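Yammine J4 trade-in credit: which date counts, order or ship?
Jadlow Community > Phones and Plans > Orders, Upgrades and Trade-In
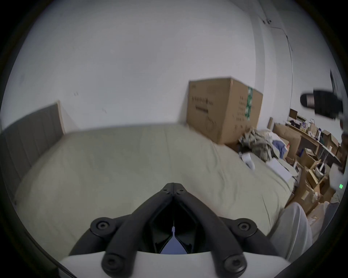
Original post

pascual_e
Posts: 14

I ordered the Yammine J4 (256 GB, unlocked) through the Fetance online store during the April preorder window. The order page showed a trade-in credit of $334 for my current phone, applied as a statement credit after inspection. The phone shipped after the preorder window closed. The trade-in portal now shows a lower estimate for the same device and condition.

The terms say the credit is "based on the value in effect at the time of the qualifying transaction." They do not define qualifying transaction. Store chat told me it is the order date. Phone support told me it is the date the card is charged, which for preorders is the ship date. Those are different dates in my case.

Has anyone with a preorder received the final credit yet, and which value was used?

Efren

Replies

tollgate_ns
Posts: 2207

Order date. The quote is locked when you accept it in the cart and you get a quote number that starts with TQ. The number in the portal is the current public estimate and is not tied to your order unless you are logged in and viewing it from the order page.

Check two places:
Order details > Trade-in > View quote
The confirmation email, second block, under the shipping address

If both show 334, that is your number, subject to inspection.

kbrandt
Posts: 611

Disagree with the above. The quote is locked for 14 days, and the lock starts at acceptance. Preorders that ship later than that fall outside the lock. This was the case with the J3 launch too and there was a long thread on it. Mine dropped between order and ship and the lower value was paid.

tollgate_ns
Posts: 2207

The J3 terms were different. On the J3 the lock was 14 days from acceptance. On the J4 it is 14 days from delivery of the new device, for you to get the old one scanned by the carrier. Same number, different start point. Section 4 of the trade-in terms, not the promo page.

kbrandt
Posts: 611

Section 4 covers the return deadline. It says nothing about the value. You are reading a return window as a price lock.

tollgate_ns
Posts: 2207

Section 4, second paragraph: "Provided the trade-in device is received within the return period, the quoted value will be honored subject to inspection." That is a price lock with a condition attached. The word is "quoted," and the only quote he has been issued is the one from the order.

pascual_e
Posts: 14

Checked both places. Order details shows a TQ number and 334. The confirmation email shows the trade-in model and the TQ number but no dollar amount. The field where the amount should be is blank.

The public portal shows the lower estimate whether I am logged in or not. When I open it from the order page it goes to the same URL.

Does a blank field in the email matter?

mylene_manalo
Posts: 389

The blank field was on all of the preorder confirmations from the first day. Mine has it too. The template was corrected later in the window and people who ordered after that have the amount in the email.

My result, for the record. J4 128 GB preorder, unlocked, picked up at the Gurnville store instead of shipped. Trade-in sent by mail in the prepaid box. Charged on pickup, which was after the portal value had dropped. Credit posted at the original order value. No call needed.

Pickup may be handled differently from shipping. I can't tell you that it isn't.

kbrandt
Posts: 611

Pickup is different. With pickup the transaction goes through the store register and the store rep can see and attach the quote manually. I would not use it to predict a mail order.

mylene_manalo
Posts: 389

The rep did not touch the trade-in. It was not scanned or discussed at the counter. I asked, and was told that online quotes can't be edited in store. They handed me the phone and the receipt showed the full device price with no trade-in line.

dpk_wireless
Posts: 58

Slightly off topic but relevant to anyone doing this. Take screenshots of the order page with the TQ number and the amount visible, with the date showing. Save it as a PDF if you can. The order page drops the trade-in section once the order is marked Complete and you can't get it back without calling.

Also record the IMEI of the old phone before you wipe it. It's under Settings > About, or dial *#06#. The packing slip asks for the last six digits and the box is rejected at intake if they don't match.

pascual_e
Posts: 14

Screenshots saved. IMEI recorded.

Second question. The quote assumes "Good" condition. The phone has light wear on the frame and a screen with no cracks. The battery health reads lower than when I bought it, obviously. Does battery health count in the inspection?

tollgate_ns
Posts: 2207

Not as a percentage. The checklist is:

Powers on and holds a charge
Screen has no cracks, dead areas or burn-in
Buttons and ports function
No liquid indicator tripped
Account lock removed
Not reported lost or stolen

Swollen battery is an automatic rejection and you are not supposed to mail it at all. Low capacity on its own is fine.

r_ostler
Posts: 167

Burn-in is where they get you. Mine was downgraded from Good to Fair for "display discoloration" that I could not see on a white screen at full brightness. The revised offer was 20 percent lower. You can reject the revised offer and they mail the phone back free, but you have to reject it inside the window stated in the email or it is accepted automatically.

I rejected it, got the phone back and sold it privately for more than the original quote. It took longer.

kbrandt
Posts: 611

Same advice from me. The trade-in is only worth doing if the promo value is well over resale. On the J4 promo it is for some models and isn't for others. Compare before you send anything.

pascual_e
Posts: 14

For my model the 334 is above resale. The current portal value is below it. So the answer to the date question decides whether I send it or sell it.

tollgate_ns
Posts: 2207

Then ask for it in writing before you mail it. Don't use chat. Use the Contact form, category Trade-In, subcategory Quote Dispute, and include the TQ number. That goes to the trade-in team and they reply by email. Ask one question: "Will quote TQ-xxxx be honored at $334 if the device is received within the return period and passes inspection as Good?" If you ask about dates you will get a paragraph about dates.

kbrandt
Posts: 611

Agree on getting it in writing. Still don't agree on Section 4.

lowband71
Posts: 2

Does this apply if you financed the phone? I have the J4 on the Fetance monthly plan and my credit is supposed to come off the balance and not as a statement credit.

mylene_manalo
Posts: 389

Financed orders use a different schedule. The credit is applied to the remaining balance after inspection and the monthly payment is recalculated on the next bill. The quote rules should be in your installment agreement, which is a separate document from the trade-in terms. Start a new thread if it isn't clear, this one is for paid-in-full orders.

pascual_e
Posts: 14

Reply from the trade-in team, pasted without the greeting:

"Quote values for preorders placed during the preorder period are fixed at the time the order is submitted. Your quote will be honored at $334.00 provided that the device is received within 14 days of delivery of your new device and that inspection confirms the condition you selected. The estimate displayed in the trade-in portal does not apply to existing orders."

So it is order date, and the 14 days runs from delivery. Note that it says received, where the portal says shipped. I have asked which of the two is correct.

tollgate_ns
Posts: 2207

Go by received and you are covered under either reading. The prepaid label is ground service, so don't drop it off on the last few days.

kbrandt
Posts: 611

OK, that settles the value for J4 preorders. I would still like to see the terms updated, because what they sent you is not what the promo page says. The J3 version paid out the other way and the wording on that page has barely changed.

dpk_wireless
Posts: 58

Get a drop-off receipt at the counter. The first scan on mine didn't show up until the box reached the regional hub, and without the receipt I'd have had nothing with a date on it.

pascual_e
Posts: 14

Box dropped off at 4:40 pm, counter receipt saved with the screenshots. No answer yet on shipped versus received. Will post the inspection result and the amount when the credit appears.

r_ostler
Posts: 167

Watch your spam folder for the inspection email. Mine came from a different sender address than the order emails and the filter caught it.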